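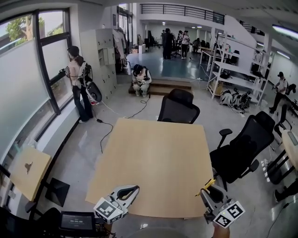

Reviewed by the Nudon workshop desk - December 24, 2018

Gernard hand-held gripper, pair, with Ilari tracking software

We bought the Gernard pair in February to record hand movements for a pick-and-place job. You hold one gripper in each hand, do the task yourself, and the software turns the recording into a path for the arm. Each gripper carries a square black-and-white marker on its side, and the Ilari software uses it to work out where the hand is. Ours have now done roughly 200 hours. One of the two has failed twice, and the second failure is the main reason for writing this.

Handling first. The grips are comfortable and the trigger is light enough for a full morning. The plastic body has stood up well to knocks against table edges. The fingertips are soft and hold small parts securely, though they pick up dust and need wiping at the end of the day.

The first failure was simple. The left trigger began to stick when half closed. The fingers would open late, and the recording showed the part being released after the hand had already moved away. We sent it back and Gernard replaced the spring under warranty. It took longer than I would have liked, but there was no charge.

The second was more serious. The bracket that holds the marker had worked loose on the same gripper. It turned by a very small amount, too little to notice in the hand. The software carried on tracking without any warning and stored a wrist angle that was wrong in every recording from that session. When we played one back on the arm, it came in low and drove its fingers into the table top. The arm stopped on its force limit. The table has a dent and the arm needed a new fingertip. No one was near it, as we always run first playbacks from behind the guard at reduced speed. Please do the same.

Ilari does have a calibration check, but it is buried 2 menus down and is switched off by default. Turn it on. With it running, we moved the bracket on purpose and it caught the error at once. I cannot see why it is optional.

The manual says nothing about checking the bracket screws. We now do it before each session and have put a line of paint across each screw head, so any movement shows. Thakur sells a clamp-on bracket for 80 pounds that fits the same body. We have fitted one to the left gripper and it has not shifted so far - early days, though.

Support answered both times and were polite. On the bracket they told us to use thread lock, which did not hold for us.

I would still buy the pair again for recording work, with the Thakur bracket in the same order. For anything that plays straight back on a full-size arm, I would wait until Gernard changes the mount.

Comfort: good
Build: fair, marker bracket poor
Software: good once the check is on
Support: fair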